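Stacked laundry appliances

A stacked laundry pair, also called a laundry tower or washer-dryer stack, is an arrangement in which a clothes dryer is mounted directly above a front-loading washing machine. The two machines may be separate appliances joined by a bracket, or a single cabinet built as one unit with shared controls. The arrangement takes up the floor area of one machine and is common in apartments, closets, hallways and small houses.

The term is distinct from a combination washer-dryer, in which washing and drying take place in the same drum. It is also distinct from a side-by-side pair placed under a counter.

Types

Two broad types are in use. The first is the stacked pair, made up of a front-loading washer and a matching dryer that can also be installed side by side. The dryer rests on the washer's top panel or on a stacking kit fastened to it. Either machine can be replaced without the other, although a replacement from a different product line may not fit the existing bracket.

The second is the unitized tower, sold as one appliance. Its controls are usually grouped between the two drums, where they can be reached by a standing adult. Older unitized models sold in North America often placed a small dryer over a top-loading washer, with a gap between the two for the lid to open. Later models mostly use two horizontal drums. In a unitized tower a fault in the shared control board can put both machines out of use, and the whole cabinet must be moved for some repairs.

Stacking kits

A stacking kit holds the dryer in place and limits the movement passed up from the washer during the spin cycle. Most kits consist of two side rails or corner brackets, screws, and rubber or plastic pads. Some include a sliding shelf that pulls out between the machines and can hold a basket during unloading.

Kits are generally specific to a manufacturer and often to a model series. Width alone does not establish that two machines are compatible. The top panel of the washer must be able to carry the load, the fastening points must line up, and the dryer's feet must seat fully in the kit. Universal kits use a ratchet strap passed around both cabinets. Installers differ on their use, and some manufacturers exclude them in their warranty terms.

The dryer is always placed on top. A washer is heavier, holds water, and produces larger forces when spinning, so the reverse order would raise the center of gravity and make the stack unstable.

Vibration

Vibration is the main mechanical concern in a stacked installation. A front-loading washer extracts water by spinning its drum at high speed, and an uneven load moves the drum assembly away from its axis. The drum is hung on springs and damped by shock absorbers, but part of the motion reaches the cabinet and then the dryer above it.

The lowest resonance of the suspended drum falls well below the final spin speed. The machine passes through it while accelerating, and movement is greatest during this short interval. Most current washers tumble the load at low speed first, measure the imbalance, and either redistribute the clothes or reduce the spin speed. The result varies with the load. A single bath mat or a waterproof cover is harder to balance than several smaller items.

The floor has a large effect. Concrete slabs transmit little motion. Wood-framed floors can flex, particularly near the middle of a joist span, and the added height of a stack makes any rocking more visible at the top. Common measures include placing the stack close to a load-bearing wall, adding blocking between joists, and fastening a plywood panel beneath the machines. Soft pads under the feet reduce noise in some cases and increase movement in others.

Leveling is carried out with the washer's adjustable feet before the dryer is lifted into place. Each foot is turned until the machine no longer rocks when pressed at opposite corners, and the locknuts are then tightened against the cabinet. Shipping bolts, which hold the drum still in transit, must be removed. Running a washer with the bolts in place causes severe shaking and can damage the cabinet.

Exhaust and heat

Dryers used in stacks are vented, condensing or heat pump types. A vented dryer sends warm, moist air outdoors through a duct. Because the outlet sits higher than on a floor-standing machine, the duct run may need to be rerouted when a side-by-side pair is converted to a stack. Long runs and repeated elbows lower the airflow, extend drying time and encourage lint to collect. Rigid or semi-rigid metal duct is preferred to plastic or foil, and many building codes prohibit plastic duct for this use.

Condensing dryers cool the moist air inside the machine and collect the water in a tank or send it to a drain. Heat pump dryers do the same with a closed refrigerant circuit that recovers much of the heat. They run at lower temperatures, take longer per load and use less electricity. Neither type needs an outdoor duct, which allows a stack to be placed in an interior room.

Gas dryers can be stacked where the manufacturer permits it. They require a vent to the outdoors, a shutoff valve that can be reached, and a supply of combustion air.

Placement

Published installation sheets give minimum clearances at the sides, rear and top. A closet installation normally requires openings in the door, or a louvered door, so that the dryer can draw in air. Space behind the machines must allow for the hoses, the power cords and, where fitted, the exhaust duct. Depth is often underestimated at the planning stage because catalog dimensions may leave out these connections and the protruding door.

Where no closet is available, stacks are placed in kitchens, bathrooms, hallways and bedrooms. Bathrooms are subject to additional electrical rules in many places. In bedrooms the principal limits are noise, humidity and the distance to a drain. A drain pan with an outlet is often specified above finished ceilings, and some owners add a water sensor that closes the supply valve.

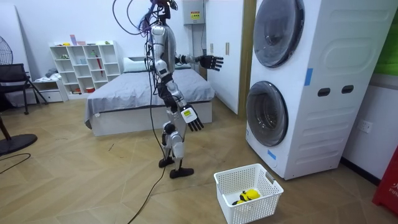
Door swing should be settled before delivery. Many dryer doors are reversible, while most washer doors are hinged on the left and cannot be changed. If the two doors open in opposite directions, moving wet clothes from the lower drum to the upper one becomes awkward in a narrow space.

Access

Stacking raises the dryer drum and, on many pairs, the dryer controls. For shorter users and for people who use a wheelchair, the upper controls may be out of reach. Some manufacturers offer a setting that moves the dryer's functions to the washer panel, or a remote control through a phone. The washer drum remains near floor level, and pedestals are not used under stacked machines because of the added height.

Maintenance

Routine care is the same as for separate machines. The lint screen is cleaned after each load, and the exhaust duct is inspected periodically. The washer's drain filter, usually behind a small panel at the lower front, is cleared of coins, hair and fibers. The door gasket is wiped and the door left partly open between loads to limit mildew. Rubber supply hoses are replaced at intervals given by the manufacturer, and braided hoses are often fitted in their place.

Repairs that require removal of the washer's top panel mean taking down the dryer first, a task for two people. Technicians may charge more for this work. Bracket screws should be checked for tightness whenever the stack is moved.

See also

Clothes dryer
Combination washer-dryer
Heat pump dryer
Laundry room
Washing machine

This page was last edited on 4 September 2025.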